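Keeping Peppers Going (and a Few Other Kitchen Odds and Ends)

Posted June 8, 2020

We moved the pepper pots outside at last, so my kitchen windowsill is mine again and I can get back to these little tip pages! Several of you wrote in asking what I do with jalapeños once they all ripen at once. Mostly I pickle them, and I'm lazy about it.

Slice them however thick you like, pack them into a clean jar, and pour over hot vinegar and water, half and half, with 2 teaspoons of salt and a spoonful of sugar. Lid on, let it cool on the counter, then into the fridge. I give mine 5 days before I open the jar (my husband gives them one). These are fridge pickles, mind you, so don't go putting them on a pantry shelf. 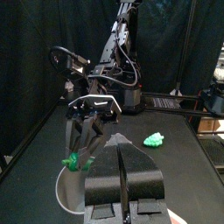 Gloves! I know, I know, I never used to bother either. Then I did a whole bowl from the farm stand out in Faldale, took out my contact lenses that night, and spent 45 minutes with my face under the bathroom faucet. If you do get the burn on your fingers, rub them with cooking oil first and then wash with dish soap. Plain water just moves it around.

For seeding, skip the knife. Cut the pepper in half the long way and run the tip of a small spoon down the middle, and the white part comes away with the seeds in one go. A grapefruit spoon is even better if you have one. Mine came from a yard sale in Honville and I'd be lost without it. 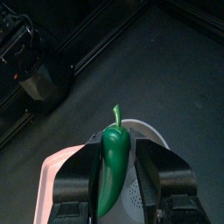 Freezing is the other thing. Wipe them, lay them on a cookie sheet so they aren't touching, freeze until hard and then bag them up. They go soft when they thaw, so I grate them straight from the freezer into chili or cornbread batter. Guido Cattaneo emailed to say he freezes his already chopped in an ice cube tray with a bit of olive oil, and I'm stealing that for August.

Oh, and the cutting board. Scrub it with coarse salt and half a lemon before you cut any fruit on it, unless you enjoy spicy watermelon (my sister does, it's a long story).

Next time: getting the smell out of plastic lids.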